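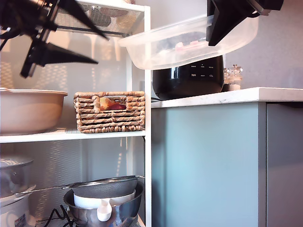 *Kitchen station, left arm moving, right arm holding the tub over the counter*

## Rules for a two-arm kitchen setup: what do you write down and what do you leave to common sense?

**Chaimae Slaoui**

Hi all! I look after a small two-arm station at work that does put-away jobs in a mock kitchen (white shelving unit, a bit of counter, ordinary pots and baskets and so on). I've been asked to turn our pile of sticky notes into an actual rules sheet before new operators start, and I'm stuck on three things.

First, carrying stuff over other stuff. You can see the right gripper has a big plastic tub by the rim, tilted, with a rice cooker right under it. Our sticky note says "don't carry over appliances", but the counter is small and people ignore it. Do I keep a rule that gets broken every day, or write a softer one?

Second, both arms moving at once. I'd like to say one arm stays still while the other one holds a load, but that makes everything slower and I know I'll get complaints.

Third, glass and ceramic. We have glass spice grinders on the counter and a ceramic pot on the shelf. Ban them? Allow them with a lower speed? Our sheet currently runs to 13 rules and I'd love it to be shorter, so please be blunt.

**Torunn Aasen**

Been through this exact exercise, so here's my two cents. A rule people break every day is worse than having none, as it teaches them that the sheet is optional. I'd split your first one in two:

- Nothing gets carried over a *powered* appliance. Unplug it or move it out of the way first.
- If you have to pass over anything else, keep the load level and go the short way across.

The tilt would bother me more than the rice cooker, to be honest. A tub held by one side of the rim will swing or slide if the grip is even slightly off, and whatever's inside goes to the low end. With anything that size we use both arms, or we take the contents out and move those separately – boring, but I've picked up enough spilled stuff for one lifetime.

Cords, too! There's a black one curled on the bottom shelf under the mixing bowl. Ours has a line that says all cords get tied up or taken off the station before the arms are enabled. A finger hooking a cord will bring down whatever the cord belongs to, and pointed fingers like yours look good at hooking.

For the second question, we don't ban two-arm motion. We have a slow mode that comes on whenever either gripper is holding something. It's capped at 240 millimeters a second on ours, but please don't copy that number, it came out of our own risk assessment with our own arms and loads. Do yours. If you haven't read ISO 10218 (the industrial robot safety one), start there, and check what your arm's manual says about people being in reach. Vidar and I spent 2 afternoons on that part alone and it was time well spent.

**Vidar Aasen**

what she said. also put the stop button rule at the top of the page, ours was at number 9 for ages

**Elie Semaan**

I'm going to disagree a little about the glass. Everybody's first instinct is to ban it, and then you've got a kitchen station with no kitchen in it. I'd allow glass and ceramic but give them a home: back of the counter, or on a shelf with something solid beside them, and never in the path of a carried load. Those grinders are sitting behind and to the side of the rice cooker, pretty close to where the tub is. I'd shift them before a lift like that one.

Stacks are what I'd really crack down on. On your lower shelf there's a sieve lying across the top of a steel bowl with a white bowl inside it, and the sieve handle sticks out to the left. Knock the handle and the sieve goes, maybe the rest with it. My rule would be "nothing resting loose on top of anything else unless the task is about stacking."

As for length, one side of paper in big type. Anything that only matters during setup goes on a separate setup checklist, and I bet that gets rid of half your 13.

**Chaimae Slaoui**

This is great, thank you! I'm stealing the powered appliance wording and the loose stacking rule, and the stop button is going to the top. Slow mode I need to ask about – I'm not sure our controller can switch by itself when a gripper closes. If anyone has done that with a manual switch, I'd like to hear how you kept people from forgetting it.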